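Trikurville kitchenware swap moves to bigger hall in October

The yearly kitchenware swap in Trikurville will move to the Clastonum building this October after outgrowing its old home at the branch library. Organizers expect nearly 500 people, up from 232 last year, when the line ran out the door and down the library steps.

Doors open at 9 a.m. and close at 2 p.m. Entry is free. Residents may bring up to ten clean items and take home the same number. 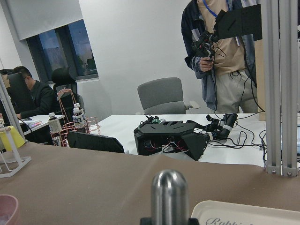
A yellow cup on a white wire stand, with part of a pink bowl and a white tray.

The new hall has room for 64 tables, and each one will be set aside for a single type of item, such as glasses, baking pans or serving pieces. Last year everything was mixed together, and many visitors said they left without finding what they came for.

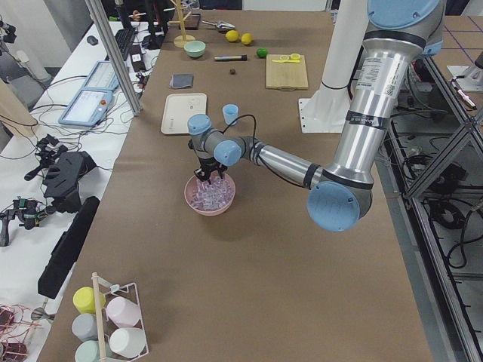 Small electric appliances will be accepted for the first time. They will be plugged in and checked at a desk near the entrance, and anything that fails the check goes back to its owner. Knives must be wrapped in cardboard and handed over at the same desk. Chipped glass and scratched nonstick pans will be turned away.
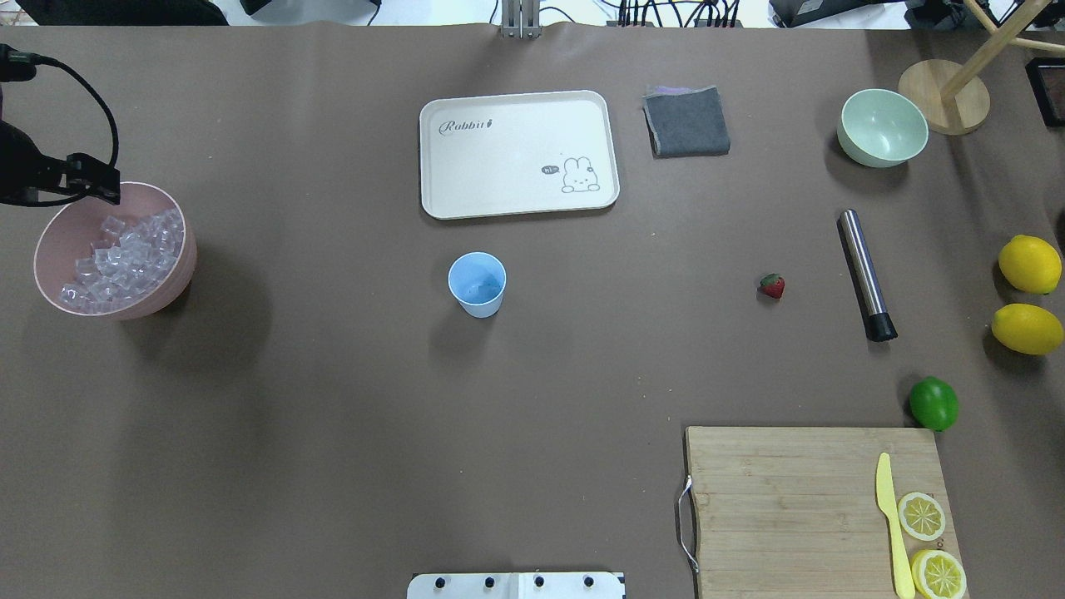

A pink bowl of clear ice cubes and a tray printed with a cartoon rabbit.

Parking at Clastonum is limited to 138 spaces. The town will run a free shuttle from the Stekinov lot every 20 minutes – the last bus back leaves at 2:30 p.m. Bicycle racks are on the north side of the building.

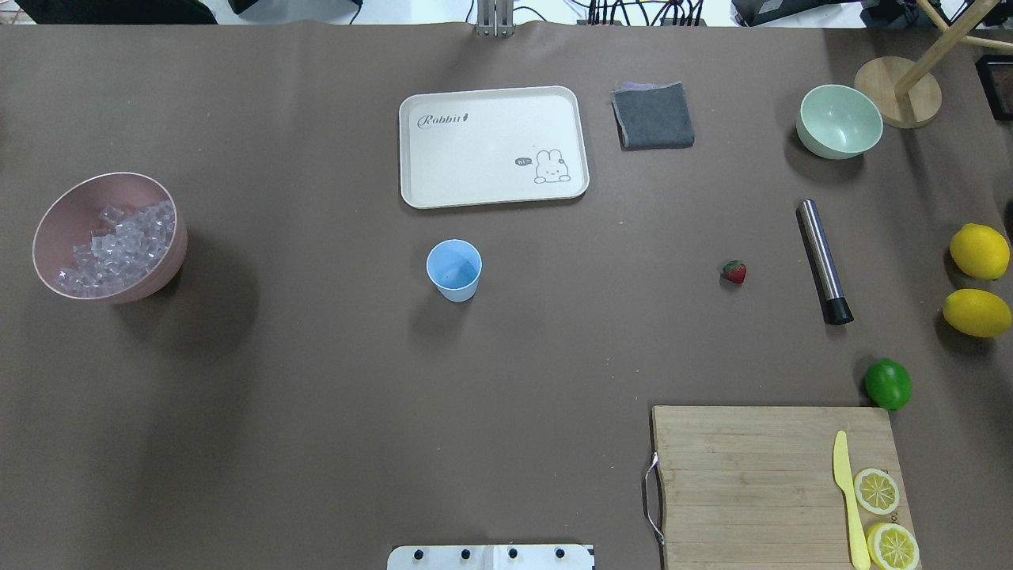
Yimyam, the sandwich shop on the ground floor, will open early and sell coffee and breakfast rolls from 8 a.m. Items left over at closing time will go to the town's thrift store. Table plans will be posted at the library and at town hall one week before the swap.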